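Give me the dumb gripper
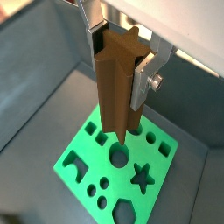
The star block over the green shape board, wrist camera view.

I've spent most of August swapping grippers on our arm, and I've landed somewhere unfashionable: two plain metal fingers are enough for most of us. Slavica Atanasov, who shares the bench with me, wants the soft Trunex hand, and I get it, it's lovely! It'll pick up a grape. But it costs 3000 more, and when I push a star toward a star-shaped hole the rubber gives a little, and then I have no idea where my tip is.

Stiff fingers squeeze the sides and that's the whole story. If I'm off, I'm off by an amount I can fix in the controller. I ran 31 tries with each hand (yes, I should do 100) and the metal pair won easily.

Spend the money on a better wrist camera. Ours sees the block and the board together - that helps me more than any fancy fingertip has. Slavica still disagrees, and she has the Trunex on loan until the end of the month.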